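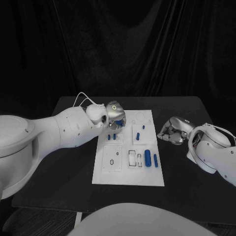
Slide 1. Work sheet, fixture plates and blue pegs on the table.

Speaker notes: Laying Out the Work Sheet for Small-Part Assembly
Basilgate Training Center, April session, Room 6

Opening (2 minutes)

Good morning, and welcome on behalf of the Basilgate Training Center. This talk covers the preparation of a work sheet for small-part assembly. It is intended for supervisors who write layouts and for staff who set tables before a session begins. Please hold longer questions until the end. Handouts are on the side table by the door.

[Leave slide 1 up during the welcome.]

The layouts under discussion follow Basilgate procedure 2211, which was adopted last year at the Medina site and is now in use at Cillitz. The procedure deals only with what lies on the table before work starts. Assembly sequence is covered in a separate session after lunch.

The sheet

Point to the white sheet. It is set in portrait, with its long sides running away from the near edge of the table. The procedure asks for this orientation whenever the parts and the finished work share one surface. Crews at Medina had been turning the sheet sideways to save depth, and plates were then crowded at the two ends.

Mention the printed circle near the top, with a small circular mark to its lower left and another to its lower right. The outline is faint, and people at the back may not make it out. Refer them to page 2 of the handout.

Printed marks should remain light. Heavy lines compete with the parts for attention, and the Wotitz print shop has been asked to keep to the lighter setting for all new sheets.

The plates

Small parts are kept on plates and are not to be placed directly on the sheet. In the upper left, two blue pegs stand upright side by side in their plate. Upright storage is preferred for any part that will be lifted from above. A peg lying on its side has to be turned before it can be used, and over a full session that time adds up.

Remind supervisors that plates are to be seated before parts are loaded. At Cillitz the plates were at first loaded at the supply counter and carried across the room. That practice has ended.

[Pause. Ask whether any site is still using the older trays. If so, take the site name and move on.]

Color and background

The parts in this set are blue, the sheet and plates are white, and the tabletop is dark. The black curtain behind the table is part of the room standard at Basilgate. A plain backdrop makes a stray part easier to notice and keeps attention on the work. Sites without a curtain may use any plain dark screen that reaches the table.

Do not go into fabric suppliers here. The purchasing office will answer by mail.

[Advance to slide 2.] 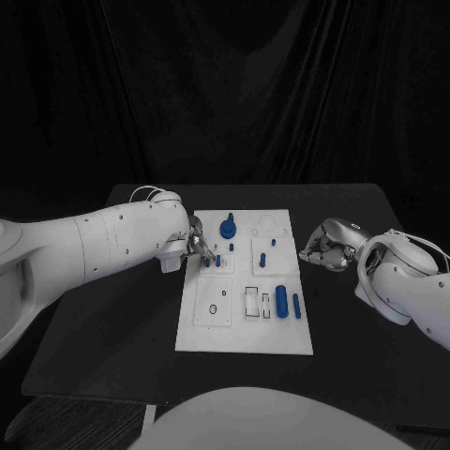

Should every plate be filled before the session begins?
Only the plates named on the layout card need to be filled. Any others stay in position and are loaded when the supervisor calls for them.

Spacing

Fixture plates need clear room on all sides. The working rule is that a hand should be able to reach one plate without brushing its neighbor. Where the layout card gives a distance, the card takes priority over the rule.

The upper-left plate usually gets the most discussion. Some supervisors would like the pegs moved closer to the near edge. The present position was kept after the Medina review, and requests to change it should be sent in writing with a sketch attached.

Checks before the start

Read these aloud at an even pace.
The sheet lies flat and square to the table.
All plates are seated.
Pegs stand upright.
The layout card matches the sheet.
Spare parts are off the table and back at the counter.

The check is to be signed by 9 a.m. at each site. Late signatures go on the weekly report.

Closing (if time allows)

Thank the Cillitz staff for lending their layout cards. Announce that the revised cards will be available from the Wotitz print shop in April, and that old cards should be returned to the front desk in the envelopes provided. The next session begins in this room after the break.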